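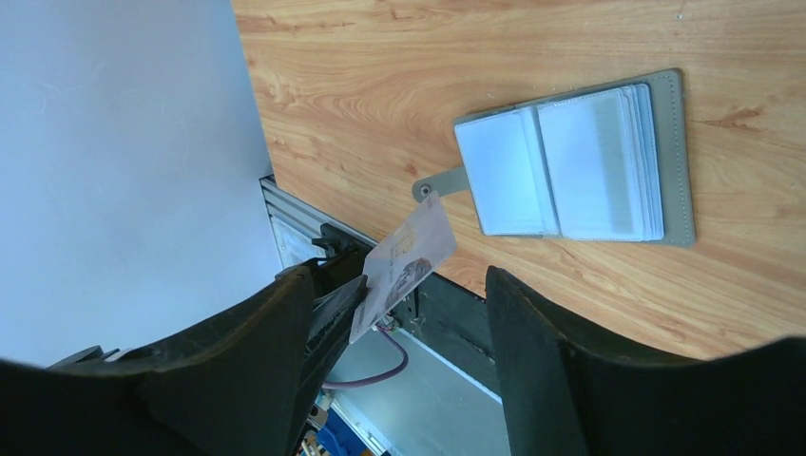 Card Return Stations: Questions from Staff

Applies to the badge office and the returns room at Segura. Maintained by Zofia Zawadzka, process engineering. Last revised in November.

What do the stations do?

Each station takes an identification-style card and inserts it into a clear sleeve in a card holder. The holder is opened and placed on the table by the operator. The arm picks up the card, lines it up with the sleeve and slides it in. Closing the strap and snapping the button are still done by hand.

Which jobs are affected?

Two: sleeve loading and holder sorting. Sleeve loading moves to the stations for standard holders. Holder sorting stays manual, but the sort order changes so that holders of one type arrive at a station together. Intake, photo checks, disputes and the front counter are unchanged.

Will hours be cut?

No hours are cut under the current plan. Time released from sleeve loading goes to photo checks and to the backlog of unclaimed holders. The agreement with staff runs for the length of the pilot and will be renegotiated before any station is added. Questions about individual schedules go to Montserrat Pacheco, who handles rosters for both rooms.

What is the volume?

The badge office handles 4000 cards in a normal month. The stations are not expected to take all of them. Damaged cards, oversize cards and anything in a non-standard holder go to the manual bench.

Why is sleeve loading hard to automate?

The sleeves are thin, clear and flexible. They reflect the room lights, and neighboring sleeves tend to cling to each other. A person feels for the opening with a fingertip and corrects without looking. The arm depends mostly on a small camera near the gripper, and its view of the sleeve opening is often partly blocked by the card it is holding. Most of the development time so far has gone into the last inch of the move.

How does the gripper hold a card without marking it?

The card is pinched between two fingers. The contact surfaces are padded, and the closing force is capped in software at a value set during commissioning. Operators cannot raise the cap. If a card slips, report it as a slip and let the arm retry once. Do not press the card further into the gripper by hand.

What does an operator do during a shift?

Start-up: wipe the tabletop, check the finger pads for wear, home the arm, run one blank card.
During the run: open the holder, lay it flat with the sleeves facing up and the strap pointing away from the stack, turn to the correct sleeve, press Ready.
After each card: check that the photo side faces out, close the holder, scan it to the finished tray.
Shutdown: park the arm, empty the card feeder, sign the sheet.

One operator can run two stations. We do not plan to ask for three.

Can I reach in while the arm is moving?

No. Press Pause and wait for the steady amber light. The arm moves slowly and stops on contact, but the pinch point between the fingers is not covered by the contact stop. Loose sleeves, lanyards and bracelets should be secured before you sit down.

What do the error codes mean?

Code 32 - sleeve opening not found. Usually two sleeves are stuck together. Separate them, lay the holder flat and press Resume.
Code 139 - card angle out of range. The card was picked up crooked. The arm will ask to return it to the feeder. Let it do so.
Any other code - stop the station and call process engineering. Please write the code down before clearing it.

The station keeps failing on one type of holder. Is that my fault?

Almost certainly it is a setup problem. Holders with a stiff spine do not stay flat, and the stack of sleeves shifts when the card touches it. Put the holder aside with a yellow slip. If a type collects several slips in one shift, it comes off the approved list until it has been tested.

Are operators being timed?

The station logs cycle time, retries and error codes. It does not log operator names. The roster does record who was assigned to which station, so the two could be matched by someone with access to both. Under the pilot agreement they may be matched only for a safety investigation, and the operator has to be told.

Does the camera record people?

The wrist camera points at the work area. Hands may appear in it when a holder is placed. Images from failed cycles are kept until the fault is closed and then deleted. Images from successful cycles are not kept. Card details are masked before an image leaves the station computer.

Is there training, and is it paid?

Yes to both. The operator course takes one morning and is held on shift. A longer course covers pad replacement, camera cleaning and recalibration. People who complete it move up one pay step, whether or not they are later assigned to a station.

Can I choose to stay on the manual bench?

Yes, during the pilot. The bench needs staffing on every shift in any case. Tell Montserrat before the next roster is posted.

Who do I contact?

Rosters, pay and training: Montserrat Pacheco
Station faults and holder approval: Zofia Zawadzka
Injuries and near misses: your shift lead first, then the safety form in the returns room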